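Speaker notes: The small newsletter and its readers
Talk for the Oldale community publishing evening
Speaker: Jozef Verhoeven
Length: 25 minutes and then questions

Start slowly. Say good evening, thank Stamatia Michailidis for the invitation. Check that the people at the back can hear me. I speak softly when I am nervous.

Opening

I have edited the Flinen newsletter for 16 years. When I took it over it was four pages, printed on one side, and it was sent to 101 addresses. Today it goes to 3,000 homes and it is still made on a kitchen table, which is mine.

I want to speak tonight about how a small newsletter keeps its readers. I am not a journalist. I was a surveyor and I came to this work by accident, when Gerrit Potgieter moved to Vasimmont and left me two boxes of paper and a stapler.

(Pause. Hold up the old stapler if I did not forget it at home.)

Part one. Who is reading

For the first years I believed that people read us for the council news. I put it on the front page always. Then we had a reader survey, with a paper form inside the June issue, and 178 forms came back. Most of the people wrote that they begin at the back, with the letters and the recipes. Some did not know that we had council news.

I was a little hurt. But I moved the letters to page 2, and in the next months we received more letters than before.

Tell the story of the letter about the footbridge colour. Keep it short, last time it took me six minutes.

Part two. Asking people to write

A general call for articles brings almost no answer. I printed "We welcome your contributions" in every issue for three years. What works is to go to one person and ask for one thing, with a length and a date. I went to Rafail Papadakis at the hardware counter and asked him for 200 words about sharpening garden shears. He gave me 900. We printed it in three parts and he has written for us ever since.

Do not correct people's language too much. I know this from both sides. English is my third language, and when an editor changes every sentence I do not recognize myself any more. I correct the spelling and the facts. I leave the way of speaking as it is, if a neighbour can understand it.

If somebody sends a poem, answer within the week, also when the answer is no.

(Drink water.)

Part three. The printer and the paper

We print at Hafþórsson. I send them the file before noon and I telephone afterwards to ask if the fonts have arrived properly. Younger editors laugh at the telephone, but one winter every apostrophe became a small square and we had to print the whole issue a second time.

Keep one margin wide enough for holes. Many readers put the issues in a binder, and they are angry when the hole goes through a word.

Part four. What goes on the page

Next slide. Leave it up while I talk about empty space.
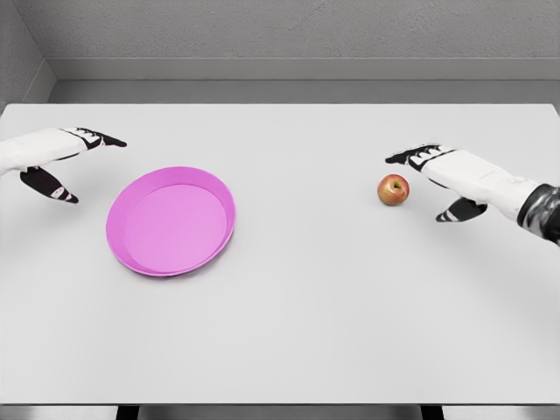

Pink tray and apple on a white table

Large pale area, one strong pink, one apple. A page can be like this also. When I began I filled every corner, with small notices and borders and a clip-art flower. Aranka Dobos, who does our layout now, took half of it away in one afternoon. I argued for each flower. She won, and after that the older readers told me the letters had become bigger. They were the same size as before.

So leave some white. Put one thing on the page that the eye goes to first, and give the rest a good distance from it.

Pictures in colour cost us more, so we have them on two pages only. Choose them early and tell the printer which pages.

Closing

Read the short letter from the reader in Vasimmont, the one about receiving the newsletter by post after she moved away. Read it to the end and do not comment on it.

Then thank Stamatia again, and say that back issues are on the table beside the door, free to take.

Questions. If someone asks about going online only, say that we tried a mailing list beside the paper one and kept both. If someone asks about the footbridge, promise to talk with them at the coffee.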